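Search this site Enter keywords

Lombardi Hospital picks up stroke care recognition

ZULDALE – I've been bugging the folks at Lombardi Hospital for news since March, and on September 22, 2026, they finally had some for me. The hospital has earned its first Advanced Stroke Care recognition from Waresach, the outside review firm that looks at how hospitals handle emergencies. Good for them!

If you've followed this column, you know the emergency department applied once before and came up short on paperwork. This time the reviewers spent 3 days in the building, sat in on shift changes and read through 409 patient charts (I get tired just typing that). They also talked with the rehab staff, the night pharmacists and the ambulance crews who bring people in from the Hisside end of the county.

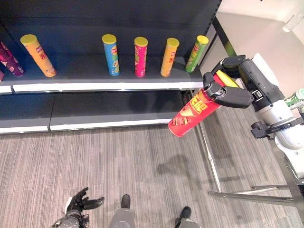

The recognition runs for two years, and the hospital has to send in fresh numbers every quarter to keep it. Part of the deal is community teaching, so the stroke team is starting a free evening class on blood pressure and salt. I sat in on the practice run and came home a little sore at my own pantry. The nurse leading it went through the usual salty suspects – canned soup, lunch meat, frozen pizza – and then got to chips, and I thought of those tall cans with the yellow lids, the blue one and the hot-pink one standing up straight on the store shelf. Her advice was to read the serving size first and the sodium line second. I'd been doing it the other way around for years, when I did it at all. The class holds 100 people and sign-up is at the front desk.
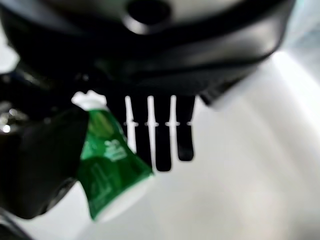
Do you need to be a Lombardi patient to take the class? Anyone in the county can come, and you don't need a referral or an insurance card.

The hospital tells me its emergency department saw 1,119 people for possible stroke symptoms during the review period. Plenty of those turned out to be something else, and the team is fine with that. They'd much rather check you and send you home than have you sit on the couch waiting for a numb arm to wake up. Call 911 if your face droops, your arm goes weak or your words come out wrong, and try to remember what time it started. The doctors will ask.

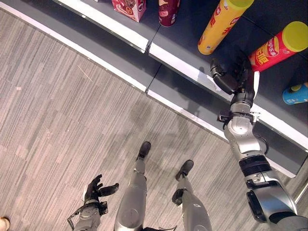
A silver robot arm reaches toward a low store shelf.

Waresach will mail the plaque later this fall, and it's going up in the main lobby next to the gift shop. The Hisside clinic, which Lombardi also runs, plans to apply for the same recognition next year. I'll keep bugging them about that one too.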